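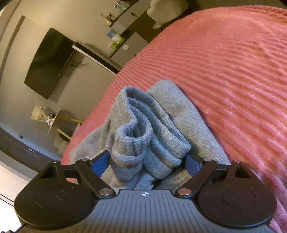
Rolling socks ruins the cuffs, according to my mother-in-law, and I should be laying them flat and folding them in thirds like a letter. She says it every visit. So now I'm second guessing my whole system, which wasn't great to begin with.

Rolled socks vs folded socks, and how do you fold on a bed without making more mess?

graypile_again
11 November 2023
Viewed 3,704 times
Filed under: Laundry, Small spaces, Bedroom

OK so. We moved to Pledthorpe in August, smaller place, no laundry room, no table big enough to fold on. Everything gets folded on the bed. Pink ribbed blanket on top, clothes dumped on that, and I work through it. Almost everything we own is gray which does not help. Gray socks on gray shirts, I put a rolled pair down on top of a top I haven't folded yet and then it gets scooped up inside it. Found a pair in a sleeve last week.

What I do now: match socks as I find them, roll from the toe, tuck one cuff over the other so it holds. Fast. But the drawer is a Buleck one, the shallow kind, and the rolls stick up just enough that it catches when I close it. And some of the older pairs have a cuff that's gone floppy on one sock only, so maybe she's right??

Things I want to know:

Does rolling really stretch them or is that an old wives thing.

Is there a better order to do a load in. Socks first, last, whenever.

Anybody fold on a ribbed blanket? Stuff doesn't slide which is nice, but thin shirts pick up the texture a bit, or I think they do. Also lint.

Not buying furniture. Please don't tell me to get a folding table, there's no where to put it. I have 20 minutes for this most nights, tops, before somebody wants the bed.

Edit: yes I've seen the file folding videos. My socks fall over.

3 answers, sorted by helpful

thirdfloorlaundry
Marked as accepted — 73 people found this helpful

Your mother-in-law is half right. What stretches the cuff is the tuck, where you turn one cuff inside out over both socks and leave it stretched for a week. The rolling on its own does nothing. And you've got floppy on one sock only — that's the one that's always on the outside. I had the same thing with a pack of gray ankle socks, one of each pair sagging, took me ages to work out why.

Two ways round it.

Roll, no tuck. Lay both flat, heels on top of each other, roll from the toe, stop at the cuff. Put in the drawer with the loose end down. Needs neighbors to hold it shut, so only works if the drawer is fairly full or you've got a divider.

Or fold. Lay both flat, fold toe up to the ankle, fold again, slide the folded bit just inside the top cuff. Only one layer of cuff gets pulled and hardly at all. Flat little packet. For a shallow drawer I'd do this one, your closing problem goes away. Lay them flat, don't try to stand them up, standing is what makes them fall over. Shallow drawers aren't made for it whatever the videos say.

Thick winter socks: just fold once and leave them. They won't tuck nicely and you'll get annoyed.

Order of the load. Socks out FIRST, but don't match them yet. Go through the pile, pull every sock, throw them all at the pillow end. Then shirts and pants, stack those at the foot. Socks last, when the blanket is clear and you can see them. The gray on gray thing is because you're putting finished pairs down on unfolded clothes. Finished stuff needs its own spot and nothing unfolded ever goes there. I use the nightstand for finished socks. A hat box would do. Anything with an edge.

With that order my usual load is under 20 minutes including putting it away, and I'm slow.

Ribbed blanket, see below, somebody else will know more. I fold on a flat cotton cover.

Comments on this answer

graypile_again: ok the outside sock thing just blew my mind. went and checked. the floppy ones ARE the outside ones

thirdfloorlaundry: told you. Swap which one goes outside for the old pairs if you insist on tucking, evens it out

dishtowel_dee: disagree a bit on socks last, I run out of steam and then there's a heap of socks on the pillow at bedtime. I do them in the middle

graypile_again: tried it tonight, pillow end works. drawer shuts! still lost one but I think that was the dryer

pinkblanketclub
21 found this helpful, 2 did not

Only answering the blanket part bc that's the bit I know.

Mine is a Zuvetti one, ribbed, sort of similar by the sound of it. The ribs don't hurt anything. What you're seeing on thin shirts is from pressing down when they are still a little damp or warm from the dryer. Let the pile sit, do the heavy stuff first, thin stuff after. If it's already marked just shake it out and hang it for a bit, goes away by morning on mine.

Lint is another matter. A new blanket sheds. Wash it on its own once or twice, 40 minute cycle or whatever your short one is, low dry, clean the filter after (it will be gross). Mine stopped after the second wash. Before that every gray thing in the house had pink fuzz on it.

If you can't wash it yet, throw a flat sheet over the top and fold on that. When you're interrupted you grab the four corners, lift the whole lot off onto the floor or a chair, and the bed's free. Best thing about it, honest. The half done load stays together.

Don't use a fleece throw for this. Static. Socks stick to it.

Comments on this answer

graypile_again: sheet with the corners is genius, doing that. mine is coral pink and yes there is fuzz

thirdfloorlaundry: +1 for the sheet, also keeps folded stuff off whatever was on the bed before

carrasco_st_tenant
4 found this helpful

Just buy all the same socks. Then no matching, no rolling, throw em in the drawer. I did this when I moved to Carrasco Street and have not folded a sock since.

If you have to fold get a bin for each person and let them do there own.

Comments on this answer

graypile_again: they basically are all the same, they're gray. different grays. that's the problem lol

carrasco_st_tenant: so get black

dishtowel_dee: black is worse, black and navy under a bedroom bulb, good luck

Related on this site

Shallow drawer won't close, is it the runners or the clothes
Getting pink lint off gray knitwear
Where do you put clean laundry when there's no laundry room
Sock dividers, cardboard or fabric

Log in to add an answer. Please stay on topic and read the other replies before posting.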